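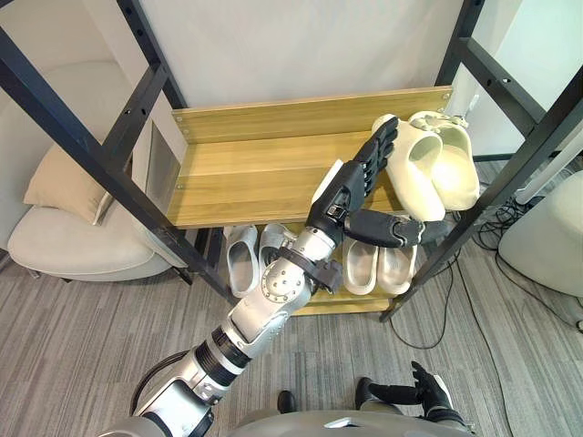
Ticket 3-20: Dridlow two-tier shoe rack, upper shelf rocks at right end

Status: Closed
Opened: Sat 16 April
Opened by: Skye Mackay
Handled by: Craig Cairns, Grornex support
Product: Dridlow shoe rack, black metal frame, two wooden shelves, back panel on the upper
Location: Brutine, ground floor

Reported problem

The upper shelf rocks when a pair of slippers is put down at the right end. It sits still with the same pair in the middle. The lower shelf is fine with two pairs on it. There is a faint click from the back of the rack each time the board moves. The rack was assembled from the printed sheet and all the hardware in the bag was used.

Customer has already tightened the screws she could reach from the front. No change.

Reply 1, Craig Cairns

Please check the following with the rack cleared, and report back on each:

1. Stand the rack on a hard floor, push down on each upright in turn and note any that lift.
2. Count the bolt holes from the foot of each post to the upper rail. All four posts should give the same number.
3. Check the screws at the corners of the back panel on the upper shelf. They should be flush with the wood and should not turn by hand.
4. Look at the left side of the upper shelf for a small gray panel between the board and the frame. Confirm that it is fitted.

Please don't add washers or felt under the board yet. That hides the fault and makes step 2 harder to judge.

Reply 2, Skye Mackay

Step 1: no post lifts. Floor is level, checked with a 200 mm spirit level in both directions.
Step 2: left posts match. Right rear is one hole lower than right front.
Step 3: two screws on the right of the panel turn by hand. The left ones are tight.
Step 4: fitted.
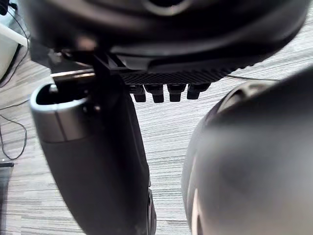
I hadn't counted holes during assembly because the rail looked straight from the front. The difference only shows from the side, and the rack was already against the wall by then. Should I take the whole upper level off or can the rail be moved with the board in place?

Reply 3, Craig Cairns

The rail can be moved with the board in place, but support the board first. A stack of books on the lower shelf works. Procedure:

1. Remove the slippers from both shelves.
2. Back off the two loose panel screws until the panel is free at that side. Leave the left ones alone.
3. Take out the right rear rail bolt. Keep hold of the nut.
4. Raise the rail one hole and refit the bolt finger tight.
5. Press the board down at the right front corner. If it stays put, tighten the bolt.
6. Refit the panel screws by hand with a screwdriver. A power driver will strip the wood.

If a panel screw still spins after step 6, the hole is enlarged. Fill it with wood glue and a sliver of matchstick, leave for 20 hours, and refit.

Reply 4, Skye Mackay

Done. Rail moved, bolt tight, board no longer moves when pressed at any corner. One panel screw did spin, so I glued that hole and refitted the screw the next day. It holds.

The Bech slides are back at the right end of the upper shelf, where the fault was worst. No rocking and no click. The other slippers are back on the lower shelf.

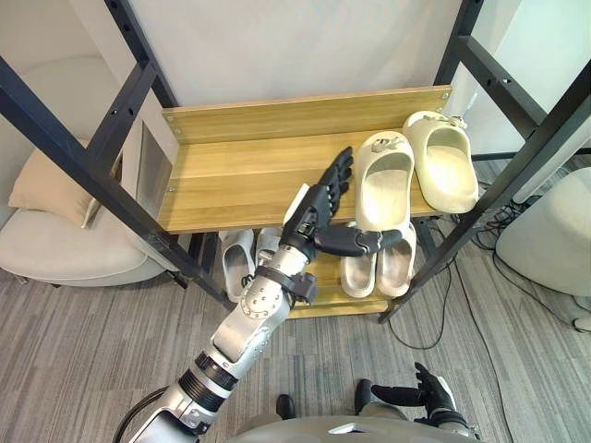
Fig. 3: Rack against the wall, cream slides on the right half of the upper shelf.

Closing note, Craig Cairns

Cause: right rear rail bolted one hole low, which put a twist in the upper level and worked the panel screws loose. No parts sent. The assembly sheet shows the rail from the front only, and a request for a side view has gone to Dridlow for the May revision. Customer to recheck the glued screw after a month of use and reopen this ticket if it turns.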